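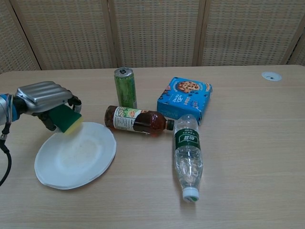

Minutes of the Members' Meeting, 5 October 2024

Tidau Street Community Kitchen

Present: Shahram Khosravi (chair), Lucimara Holanda, Aidan Fitzgerald, Catríona Cronin, and 11 other members who signed the sheet.
Apologies: Sinéad Mulligan.
Minutes taken by Catríona Cronin.

1. Minutes of the last meeting

Agreed with one correction. Under item 4, the oven was listed as serviced. It was inspected only, and the service is still to be booked. Aidan to call Rullus and get a date before the end of the month.

2. Dishwashing after shared meals

Lucimara said the Thursday lunch group has been finding plates put back on the shelf with food still on them. It is mostly the plates with the wavy rims, where sauce dries along the edge and gets missed in a quick wash. Several members said the same happens after the evening suppers.

There was some discussion about whether to buy a second dishwasher. Shahram said there is no room for one without giving up the dry goods cupboard, and the cupboard is full. The idea was dropped for now.

Agreed:
Plates are scraped and rinsed before they go in the sink.
Rims are wiped with the yellow side of the sponge. The green side is for pots and baking trays.
Sponges are replaced every week. Lucimara will keep a box of new ones under the left sink.
The last person out checks the drying rack and signs the closing sheet.

Aidan asked for the closing sheet to be moved next to the light switch – it is now behind the pantry door and people forget it. Agreed.

3. Money

Catríona read out the figures. Meal donations since the last meeting came to $291. Spending on groceries was $238, and this does not include the flour order, which has not been billed yet. The $300 deposit for the holiday supper hall has been paid and will be returned after the event if the floor is left clean.

One member asked why the gas bill is not shown as its own line. Catríona will split it out from next month.

4. Holiday supper

Planned for November, in the hall next door. Sinéad had sent a note before the meeting offering to run the kitchen again if she has four people with her from noon onward. Three names were put down: Aidan, Lucimara and Shahram. One more is needed.

Menu is the same as last year, with a second soup without dairy. Last year the bread ran out before the second sitting, so the order will be doubled. Shahram would like the tables set in long rows. Others preferred the small tables because people with walkers could get around them more easily. Small tables it is, with the long ones kept for serving.

Tickets stay free. A donation jar will be by the door.

5. Storage and labels

The bottom shelf of the fridge is for shared food only. Anything with no name and date on it will be thrown out at closing. Two members felt this was too strict for jars and condiments. After some back and forth it was agreed that unopened jars can stay, and opened ones need a date.

Aidan has a label printer at home that he will lend to the kitchen.

6. Other business

The back step is loose. Shahram will fix it before the cold weather.
The recipe binder is missing its soup section. If you have it at home, please bring it back – no questions asked.
Lucimara has spare keys for the side gate. Ask her if you open up in the mornings.

7. Next meeting

First week of November, same room. Items for the agenda should go to Catríona.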